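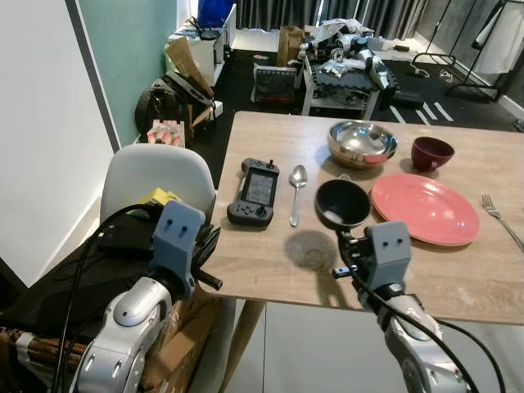

Does a table have to be cleared completely before every meal? Only if the stuff on it is in somebody's way.

I've heard the other side plenty. Chiharu Onishi runs a home-order class called Stulta, and her rule is that nothing but dishes may touch the table after 6 in the evening. A handheld game next to a spoon counts as a failure. I kept to it for 12 weeks and I'm not convinced. The table looked great. The chair beside it filled up instead, and I spent dinner thinking about the chair.

A plate, a cup, a bowl and a fork don't take much room. If there's space left for a game, leave the game. My neighbor Clem Rutherford says that's how clutter starts. Maybe so, but his own table is bare and he eats on the couch.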